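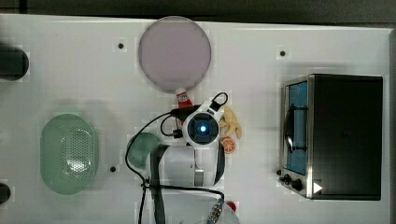 Slide 1. Plate and small red-and-white bottle on a white tabletop.

Morning all. Title is "What the Skellham numbers leave out". I've got 24 minutes and I'd like to leave 8 of them for arguing.

Start with the announcement. Filtwood said in August it would close 374 posts at the Skellham site and open 200 at Berkham. The local coverage ran with the 200. Read the headline out, pause, move on.

Slide 2. Ask the room: what is a post? Filtwood's letter uses "posts", "roles" and "positions" on the same page and I don't believe they mean the same thing by all three. A post can be empty. A role can be two people sharing. If a third of those posts were vacant already, the cuts are smaller than they look, and the saving is smaller too. They can't have it both ways. I asked for the vacancy figure and got a paragraph about the company's values.

Slide 3. The Berkham jobs. Questions I'd want answered before anyone claps:
Are they full time? The letter says "flexible".
Who gets first refusal? It says Skellham staff are "encouraged to apply", so they go in the pile with everyone else.
What's the pay band? Blank.
By when? "In due course."

(Don't do the bus timetable joke, it fell flat last time. Just say the first bus from Skellham gets in after the early shift has started.)

Slide 4. The consultants. Urio wrote the review that recommended the closure. Urio is also down to run the redeployment scheme. I'm not saying anything improper went on. I am saying that if I were paid to find a problem and then paid again to manage it, I'd probably find one.

Zawadi Were has sat through more of these consultations than I have and thinks I'm too hard on the redeployment schemes. Her view is that some do place people, if staff reps see the vacancy list early. Fair enough. Give her the floor here if she wants it. My doubt is that "placed" usually means placed on day one, and I've yet to see a scheme report on who is still there a year later.

Slide 5. What to ask for. Headcount by person, with hours. Vacancies on the day of the announcement. The Urio contract, both halves. Written terms for Berkham before the consultation shuts on Thursday, and an extension if they don't arrive.

If short of time skip 4 and go straight to 5.

Likely question: "Isn't some news better than none?" Depends what's in it. Go back to slide 3.

Handouts are by the door, the pay table on the back is the corrected one.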